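Station Inspection Checklist - Two-Arm Remote Demonstration
Site: Murakami workshop, Haltura
Task on station: stool handling, both arms
Checked by: Tomomi Sekiguchi

Mark each line OK, FIX or N/A. Comments go under the line they belong to. A line marked FIX stops recording until it has been checked again.

SECTION A - BEFORE POWER

A1. Emergency stop within reach of the operator's chair. OK
A2. Floor clear in front of the table, no loose cable underfoot. OK
A3. Arm base bolts tight, paint marks lined up. OK
Comment: One mark on the left base has worn off. Repaint at the next service.
A4. Table covering lies so that neither arm can drag it. FIX, then OK
Comment: Smoothed and clipped at the back. It still wrinkles, and wrinkles are fine. A fold high enough to catch a fingertip is not.

SECTION B - CAMERAS

B1. Head view shows both grippers and the near side of the workpiece. OK
B2. Wrist views live, left and right not swapped. OK
B3. Finger does not hide the contact point at working distance. FIX

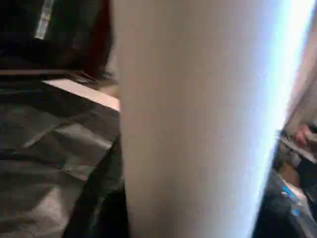
B3, wrist view: finger fills the middle, gray covering at left.

Comment: The operator can't place a grip from this view alone. Use the head view for the approach until the bracket is changed. Drurkosska quoted 11 working days for the new one.

SECTION C - ARMS UNDER REMOTE CONTROL

C1. Hand controllers move the matching arm. OK
C2. Speed limit set to 100 mm per second for new operators. OK
C3. Cables have slack through the full wrist turn. OK
Comment: Turn each wrist slowly to both ends and watch the loop. Do this with the stool in the grippers too - the cable path changes once the arms are reaching.
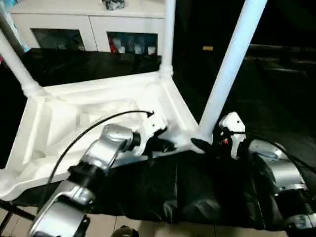

C4. Both grippers hold without slipping when the operator lets go of the sticks. OK
C5. Arms do not fight each other when holding the same part. OK
Comment: Light push only. If the force reading climbs while nothing is being moved, open one gripper and start over.

SECTION D - WORKPIECE

D1. Stool seat down, legs up, no cracks at the leg sockets. OK
D2. Legs clear of the elbow joints in the start pose. OK
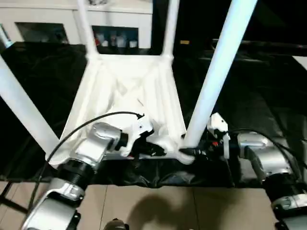
HALTURA, 16 July 2018

Second check, after lunch. Sections A and C repeated, no change. Maloso software restarted once when the right controller lost its link. Demonstration 328 was open at the time and has been marked as bad. Do not use it for training.

D3. Loose parts and packing kept out of the working area unless the task calls for them. FIX

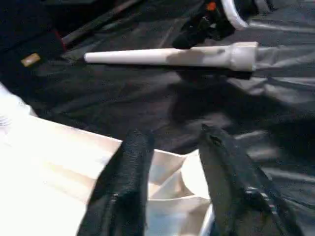
Comment: Look through both wrist views before each recording, as small things are easy to miss from the chair. Anything moved by hand goes in the log with the demonstration number.

SECTION E - CLOSING

E1. Arms parked, grippers open, power off at the wall. OK
E2. Recordings copied and file count matches the log. OK
E3. Open items: B3 bracket, D3 parts, A3 paint mark.

Next full inspection at 2000 demonstrations or after any collision.

Signed: T. Sekiguchi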